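Nutier notebook — infant feeding and sleep log trial
January 2020
Entry by Amparo Lozano

Picked up from the last entry. Jhonatan's question was whether the night feed column should record the start of the feed or the moment the baby wakes. We have been using both without saying so, and it shows. Two of the family logs have feeds that begin before the waking they are supposed to follow.

Decision: record the waking. Start of feed goes in the second column only if the parent has it. Most parents do not look at a clock until the baby is latched or the bottle is warm, and the gap between the two is where the guesswork comes in. A blank is better than a guess. I have changed the printed sheet to say "leave blank if unsure" at the top of the column.

Log sheets, revision 4. Changes from the previous one:

— Diaper column split into wet and soiled. Parents were writing both in one box and we could not read it back.
— "Fussy" removed as a tick box. It meant something different in every house. Replaced with a free line.
— Naps under 30 minutes now get their own mark (a small circle) instead of being left out. Castaño's families were leaving them out, Plinov's were not, so the daytime totals did not compare.
— Who did the feed: initials only. Grandparents were being entered as "other," and one mother asked us to change it. Fair request. 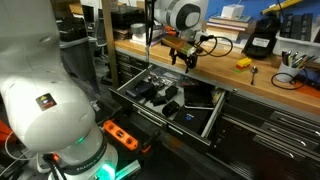 The free line is going to be slow to code. Jhonatan wants a short word list to sort the entries into afterward: hungry, tired, gas, teething, unclear. I would keep "unclear" as the default and move an entry out of it only if the parent's own words support it. Teething in particular gets written down for almost anything from July onward in the older set, and I do not trust it as a cause. It should be coded as what the parent believed.

Read-back test. Jhonatan and I each transcribed the same sheets separately and compared. Disagreements were nearly all in the overnight block. Handwriting is worse there, for obvious reasons. The other source was midnight itself: I put a 12:10 feed on the new day and he put it on the old one. Rule from now on: the log day runs from 7 a.m. to 7 a.m. This has to go on the sheet as well as in our notes, or parents will start a fresh page at midnight.

Pumped milk is still unresolved. Volume is known for bottles and unknown for nursing, and adding the bottle volumes alone makes mixed-fed babies look underfed in the daily total. For now, no daily total. Report the number of feeds and list bottle volumes separately. Itness asked for a total in their summary page. I have written back to say it will be left off until there is a defensible way to do it.

To do:
— Reprint revision 4 with the 7 a.m. line.
— Recode Castaño sheets for short naps where the margin notes allow it. Do not infer the rest.
— JE to draft the word list, one page.
— Ask parents of twins whether they want one sheet or two. We have been handing out two and getting one back.

Write to Amparo Lozano or Jhonatan Echeverri with corrections to this entry.
Back to top

Recent entries
Paper logs and phone logs compared
Night waking: what counts as one waking
Log sheet revision 3, problems found
Notes on recording solids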